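Home | Solutions | Counter Service | Support | FAQ | Contact

Filed under: Service Robots, Beverage Preparation

Setareck Counter Service: Frequently Asked Questions

The following answers concern the Setareck two-arm counter robot as supplied and maintained by Londthorpe. They apply to new agreements and to renewals. Customers holding an earlier agreement should consult the terms issued with it.

What does the service include?

Each agreement covers one Setareck unit with two arms and two jointed hands, installation at the customer's counter, instruction for staff, and scheduled maintenance. Grinders, coffee machines, cups and ingredients are not included. The unit is intended to work with equipment that the customer already owns.

Which tasks can be ordered?

The standard task list covers holding and placing cups, operating a grinder, carrying a filled cup to a marked position and returning used cups to a tray. Additional tasks may be requested in writing. Londthorpe will confirm whether a task can be supported before any charge is made.

Does the customer's equipment need to be modified?

In most cases it does not. The hands are designed to hold ordinary glass and metal articles, and the unit is taught the position of each machine during installation. Equipment that is moved afterward must be taught again. Staff who have completed the instruction session may do this themselves, and the procedure is given in the operator's manual.
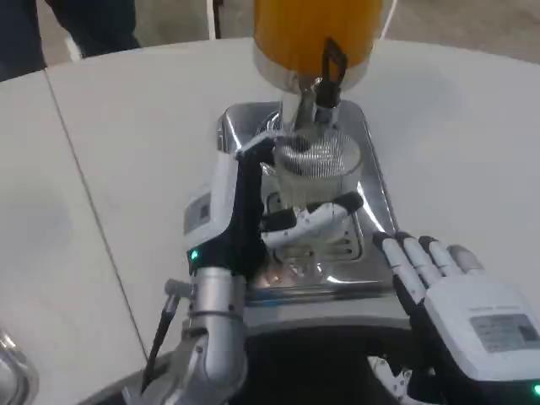
The left hand holding a glass cup with a mesh insert beneath the spout; the right hand rests open on the table.

Are both hands required for every task?

No. Many tasks are assigned to one hand, and the other remains at rest on the work surface. Customers should allow clear space for both hands when planning a counter – including for tasks that use only one of them.

What are the installation requirements?

The work surface must be level, stable and at least 795 millimeters deep. A grounded outlet is required within reach of the unit. A Londthorpe technician will inspect the site before delivery and will provide a written report.

Can staff work beside the unit?

Yes, provided that they have received instruction and that the stop control is within reach. Members of the public must remain on the customer side of the counter while the unit is operating.

What does the service cost?

The monthly charge is $2,533 for a single unit. A separate installation charge of $584 is payable once. Taxes and any counter alterations are additional.

How is support provided?

Support requests are handled through the Andon service desk, which is open from 7 a.m. to 6 p.m. Routine maintenance is performed by Vakulenko under contract to Londthorpe. Customers should not open the arm or hand housings – doing so may void the agreement.

May an agreement be ended early?

Either party may end an agreement with 182 days' written notice. Londthorpe will arrange for removal of the unit at the end of the notice period.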